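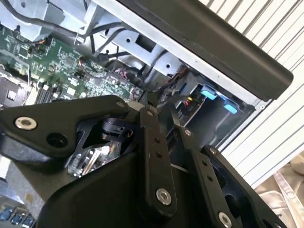 Besuch im Aufbereitungszentrum Odport: Bericht der Fachgruppe Beschaffung

Im September besichtigte die Fachgruppe den Standort Odport der Firma Cullinane, an dem ausgemusterte Tischrechner aus Behörden und Schulen geprüft und für eine weitere Nutzung vorbereitet werden. Durch die Räume führte Iqra Sethi, Leiterin der Eingangsprüfung.

Der Rundgang begann in der Annahme. Täglich treffen dort bis zu 111 Geräte ein. Jedes wird unter einer Vorgangsnummer im System Lelto erfasst und anschließend geöffnet. Am offenen Gehäuse mit der grünen Hauptplatine und den dunklen Steckplätzen für den Arbeitsspeicher erläuterte Frau Sethi die Reihenfolge der Prüfung: Sichtkontrolle der Platine, Zustand der Kühlkörper, danach die Speichermodule. Für die Sichtkontrolle sind 30 Minuten je Gerät vorgesehen.

Im Lager befanden sich zum Zeitpunkt des Besuchs 502 Rechner, die auf Ersatzteile warteten. Nachfragen der Teilnehmenden betrafen vor allem die Datenlöschung und die Gewährleistung. Die Unterlagen hierzu können bei der Geschäftsstelle angefordert werden.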